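Student bin-picking project: transparent items missed by the gripper

Posted by Kgomotso Mabuza in Student Projects
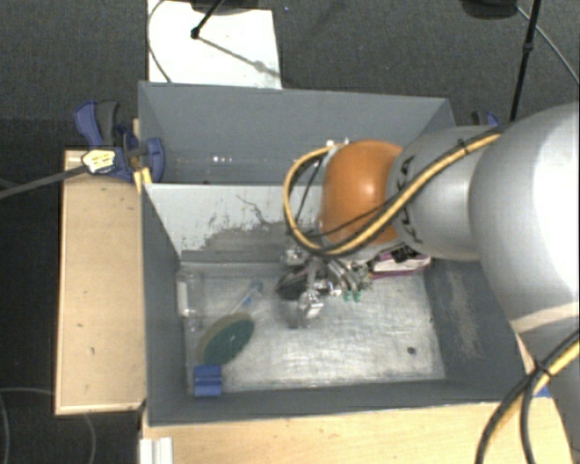

Our group is preparing a bin-picking entry for the Malcombe student competition, using a KUKA arm and a mixed set of household items. Of 1504 attempts logged since August, most of the failures concern the clear bottle. The brush and the small blue block give little trouble. The depth readings on the bottle are incomplete, and the bare metal floor produces strong reflections. The rules do not permit us to alter the items, although the bin may be lined. We would be grateful for advice on what to change first. The entry must be ready by Saturday.

Jokum
I would advise lining the floor with matt grey card before making any change to the software. Reflections from scratched metal are a frequent cause of false depth. Please record 100 attempts with the card and 100 without, keeping the lighting the same - otherwise the two sets cannot be compared. If the label on the bottle faces upwards, it may also serve as a target for the colour camera.

Bednárik
More light.

Jonton
I must respectfully disagree with the reply above, as additional light on bare metal is likely to make matters worse. A diffuser would be preferable. Kindly also check the approach speed. Our own team had set it to 800 mm/s, and light bottles rolled away on first contact. We reduced it for the last 2 cm of travel and retained the higher speed elsewhere. The competition rules should be consulted on whether the card may be fixed with tape.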